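Plomby Plain White Paper Cup
Sold in sleeves of 20 or cartons of 200
Distributed by Paltix

Product notes

The carton calls this a "premium beverage solution." It's a paper cup. It is white, it tapers toward the base, and it has a rolled rim. We stock it because offices keep asking for a cup with no print on it, and most of the "plain" ones we get offered have a leaf or a slogan somewhere.

Plomby says the cup suits hot and cold drinks. We'd take the hot part with some caution. It is single wall, so for fresh coffee plan on a sleeve or on using 2 cups, and then do the math on whether the low price is still low. For water, juice or sorting screws, one is plenty.

The maker also claims "superior stability." We have no idea what it's superior to. An empty paper cup is light and will go over if you bump it, whoever made it.

Lids: not included. The Nkuna flat lid is listed as compatible. Order one sleeve before you commit to a carton.
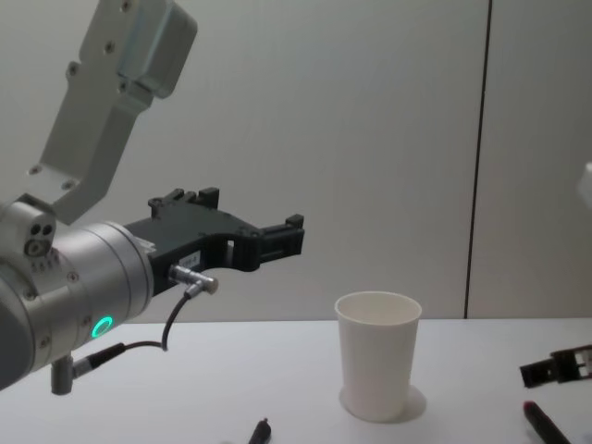 Nele Peeters: We went through a carton of 200 at the front desk. Fine for water. I wouldn't pay extra for the word premium either, and the Nkuna lids needed a hard push to go on.

Returns: unopened sleeves only.
Page last checked 2022-11-30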